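Teaching the arm to pull a memory stick
April 24, 2023
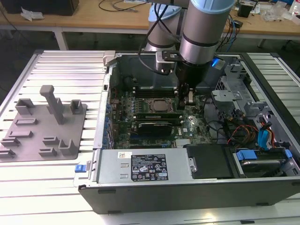 Stitell takes in old office computers in Grasemmont and strips them for parts. Most of that work is still done at benches by people with screwdrivers. For the past 97 working days, one bench has gone to a different job: showing a robot arm how to take a desktop apart, one small task at a time, by having a person do it through the arm first.

The technician who runs that bench came to it from the teardown line. She had no background in robots and says she was picked because she was fast with her hands.

"They wanted somebody who already knew where the clips are," she said. "The driving part you can learn. If you don't know that a memory stick has to be let go at the ends before you pull it, you're going to teach the arm something wrong, and then it does it wrong every time."

There are two ways she shows the arm what to do. In the first, she takes hold of it and moves it herself while the motors go slack, and the software, called Zenow, records where every joint goes. In the second, she sits at a table 3 yards away with a hand controller and two screens and moves the arm from there. She started with the first and now does nearly everything with the second.

"By hand is nice for big moves, over the case, down, back up," she said. "But when you're holding the arm, your own hand is in the way of what you need to see. And you push harder than you think. The recording has your push in it."

Remote control brought its own trouble. She could no longer feel when the gripper touched something. In the first weeks she bent the end of a memory slot and knocked a heatsink off a board. The boards were scrap already, but each accident meant setting up a new machine. She now stops above the part, checks the second screen, and goes down slowly.

"People watch me and say it's slow. It is slow. I can pull a stick with my fingers in 2 seconds. With the controller a good one is more like a minute."

The company has kept 412 demonstrations of the memory task. Many more were thrown out. She decides which ones stay, going through them at the end of each shift. A run is dropped if the gripper bumps the slot, if she paused too long in the middle, or if she changed her mind about which side to come in from.

"The pauses were a surprise to me," she said. "I'd stop to think, and later the arm would stop in the same spot. It wasn't thinking about anything. It had learned to stop there."

The arm can now do the task by itself on the case models it has been shown, on most tries. Cables are the weak point. Power wires never lie the same way in any two machines, and when one hangs over the slots the arm tends to go straight down on top of it. She has begun recording runs where she pushes the wires aside first. She moves them around between runs so that no two start out alike.

Stitell bought the arm used and worked with Gill, a small machine shop in the same town, on the plates and holders used at the bench. The holders have been redone twice. The first set was too tight and a part would hang up on the way in, so a run that had gone well up to then was spoiled at the last step.

Asked whether the people on the line worry about being replaced, she took a while to answer. "Some do. I'd be lying if I said it never comes up at lunch. But they've also seen it miss the same stick five times in a row." The company says it plans to use the arm on large lots of identical machines and keep mixed loads with the crew.

Hard drives are next. The ones in carriers with release tabs should be easier, she said, with more to grab and more room to move. Drives held in by screws will wait until August at the earliest, when a second tool for the arm is due.

She still works the regular line one day a week - her own request. "I don't want to get slow," she said.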